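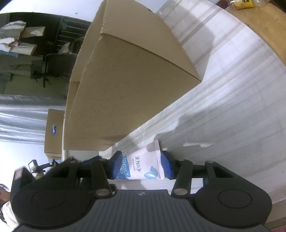
Business Law and Procedure
Handout 6: Attachment of property before judgment
Instructor: Valbona Trajkovski
Friday, August 2, 2019

Read this with chapter 9 of the course reader. The rules given here are the general ones. Your own state's statute may differ, and on the exam you should use the statute printed in the question.

1. What attachment is

Attachment is a court order that puts a defendant's property under the court's control while a case is still going on. The owner usually keeps title but can't sell the property, give it away, or move it out of the court's reach. If the plaintiff wins, the property can be used to pay the judgment. If the plaintiff loses, the order is lifted.

Do not confuse attachment with execution. Execution comes after judgment. Students mixed these up on the May quiz more than anything else.

Garnishment is a related order directed at a third party who holds the defendant's money or owes the defendant a debt, such as a bank or a customer.

2. Grounds

A plaintiff can't get attachment just by showing that money is owed. Most statutes list specific grounds. Common ones are:

The defendant lives outside the state or can't be found for service.
The defendant is hiding or moving assets to defeat creditors.
The defendant has left, or is about to leave, to avoid the court.

The plaintiff must also show that the claim is likely to succeed. This is done by affidavit. The affidavit has to state facts. "I believe the defendant will hide his assets" is a conclusion, and a judge can reject it on that basis alone.

3. Notice and hearing

The default rule is notice first, then a hearing, then the order. A court may act without notice where there is a real risk that the property will disappear in the meantime. In that case the defendant is entitled to a prompt hearing afterward, and the plaintiff carries the burden at that hearing.

Many courts also require a bond. The bond covers the defendant's losses if the attachment turns out to be wrongful.

4. Class problem

Istimport buys kitchen goods wholesale and sells them to stores. It owes Grelport $74,000 for goods delivered and accepted. Grelport sues and learns that Istimport has transferred its warehouse in Tarkthorpe to Mwajuma Mfaume, the owner's business partner, for $700. Istimport still has a bank account and 200 cartons of stock held by Rusu, a storage company.

Work through these in order:

Which ground fits best? What does the warehouse price tell the court?
What should the affidavit say, and who should sign it?
Can Grelport reach the cartons? Who has to be served?
Mfaume is not a party. What has to happen before the court can tie up the warehouse?
Should Grelport ask for an order without notice?

Write no more than one page. Cite the section you rely on for each answer.

5. Exempt property

Exemptions mostly protect individuals. Typical items are basic household goods, tools of a trade up to a set value, and part of a person's wages. A company such as Istimport generally can't claim them. The homestead exemption is covered in Handout 7.

Answers to the class problem are due at the start of the next session. Bring a printed copy.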